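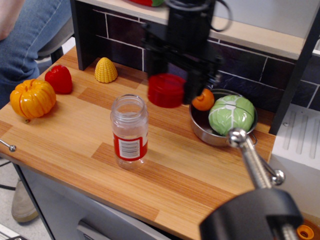

The Jar on the Counter

Bernardo Cunha had the toy kitchen to himself on Saturday morning. The playroom at Dasbridge opened at 11, and he liked to get the counter in order before the children came in.

He started with the vegetables. The pumpkin went on the left, near the front, with the red pepper behind it and the corn standing back by the wall. He had put them that way since May. The cabbage went in the steel pot and the little orange fruit went in beside it.

That left the jar. It was a real one, clear plastic, with a red and white label and a red lid. It had held paprika when his wife bought it. She used to buy all her spices at Ranjbar, on the corner of their street, and she never threw a jar away. After the funeral he found a whole drawer of them, washed, with the lids in a separate bag. He kept three and gave the others to a neighbor. This was the only one of the three that had not been lost or stepped on.

A girl named Emia had asked him about it the week before. She wanted to know why there was nothing in it.

"It's for whatever you want," he said.

"Can it be salt?"

"It can be salt."

She shook it over the cabbage for a long time. Then she told her brother Nadeo that the soup needed more, and he took the jar from her, and the lid went under the radiator. Bernardo got down on his knees to find it. It took him a while to get back up. 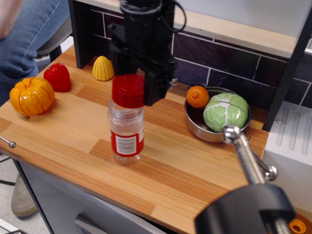
He wiped the tiles behind the counter and then the shelf above them. The bus went by outside, the 613, nearly empty at that hour. He rinsed the cloth and hung it over the tap in the back room.

At ten to 11 there was a knock. It was Emia, with her mother behind her holding both coats.

"We're early," her mother said. "She's been up since six."

"That's all right," Bernardo said. "Come in."

Emia went straight past him. She had something closed up in her fist, and she would not show it to him until she was standing at the counter. Then she opened her hand. It was a bay leaf, dry and a little broken at one end.

"It's for the jar," she said. "It's a real one."

He looked at her mother, who shrugged.

"My wife put those in everything," he said.

"In soup?"

"In soup. In rice. Everything."

Emia nodded and held the leaf out to him. He picked up the jar and unscrewed the lid for her.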